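Plustdale Small Business Coaching Scheme: progress report to the Goodwin Fund

Last updated: April 19, 2019
2 min read

1. Delivery
The second intake opened in March with 17 owner-managed firms. Each firm receives six coaching sessions and a copy of the Trilen workbook, which covers pricing, cash flow and delegation. Nine firms have finished the pricing unit. Five have asked to move their remaining sessions to the evening, and this has been agreed with Nukico, the coaching provider.

2. Workbook
The cash flow chapter has been shortened and the worked tables reset in larger type. The delegation chapter is still in draft - the exercises assume a staff of ten or more, and most firms in this intake are smaller.

3. Spending
Coaching fees are within budget. Printing is over budget following the second run of the workbook. The difference will be met from the travel line, subject to the Fund's approval.
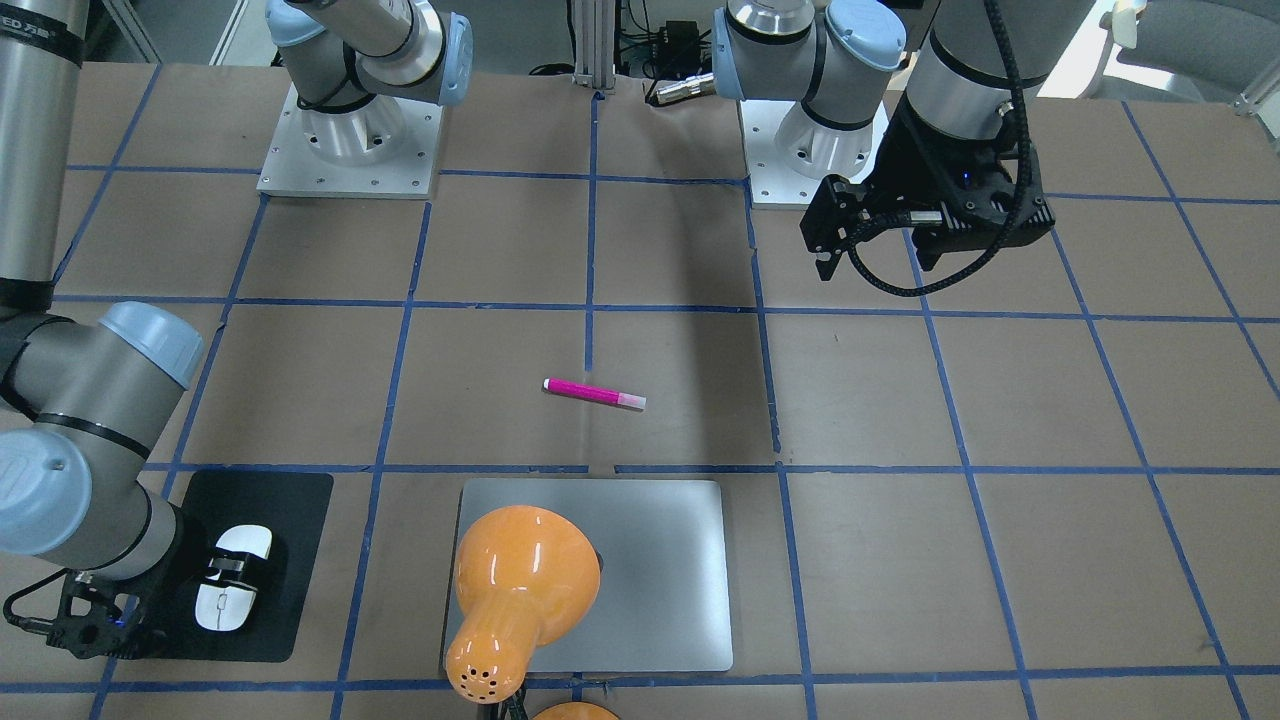
4. Feedback and next steps
One owner wrote that the pricing unit should come after cash flow, as she could not set a day rate until she knew her fixed costs. The order will be changed for the third intake. The revised delegation chapter goes to Nukico for checking before it is printed.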